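The Ferry to Steltside

13/03/2022
By Surachet Chuensuk

Print this page | E-mail this to a friend

Mustov had been mayor of Vandgate for 20 years, and in all that time he had never once been to Steltside, though it lay just over the river and you could smell its bakery when the wind was right. He said he was waiting to be invited. Steltside, for its part, was waiting for him to ask.

The trouble had begun over a bell. Vandgate owned the bell and Steltside owned the rope, the two having been split in a will by a man named Usuga, who disliked both towns and had plenty of time towards the end to think about it. For years the bell hung silent at one end of the crossing while the rope lay in a glass case at the other, where schoolchildren were taken to look at it and were told not to run.

Then in February the ferryman's wife wrote to Mustov. She wrote that her husband was retiring, that fog was a nuisance, and that a grown man ought to be able to borrow a rope.

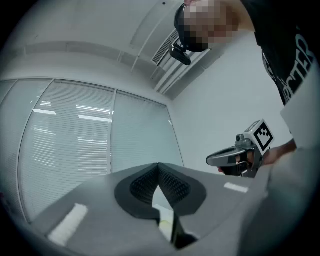 Mustov read the letter 5 times. He read it standing up, which he thought suited a mayor, and then sitting down, which suited his knees. He took particular offence at "grown man". His deputy suggested they might simply buy a rope. There was a shop in the square that sold it by the yard.

"And what would that say about us?" said Mustov.

"That we had a rope," said the deputy, who did not last long in politics.

So the mayor put on his chain and his second-best coat and went down to the landing. The fare was 2 coins each way. He paid for the return as well, in case they should think he meant to stay. Halfway over, the fog came down as thick as porridge, and the ferryman stopped rowing.

"What are you doing?" said Mustov.

"Listening for the bell," said the ferryman.

They sat there for some time. The ferryman had a cheese sandwich and didn't offer to share it. 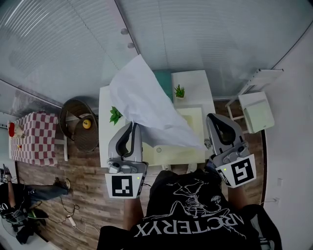

Surachet Chuensuk

When the fog lifted they had drifted a good way downstream and were stuck on a mudbank in full view of Steltside, most of which had come out to watch. Somebody threw them a line. It was old and grey and had a small brass label on it, number 626, from the museum.

Mustov held one end of it all the way to shore. He held it up the steps, past the bakery, through a speech of welcome and through a large lunch, and when anyone reached out to take it from him he looked the other way and asked for more potatoes.

He went home that evening with the rope in his coat. It made him look rather stout. At the landing his former deputy was waiting with a lantern and a face like a wet cat.

"They've sent a boat round the back way," he said. "They've got the bell."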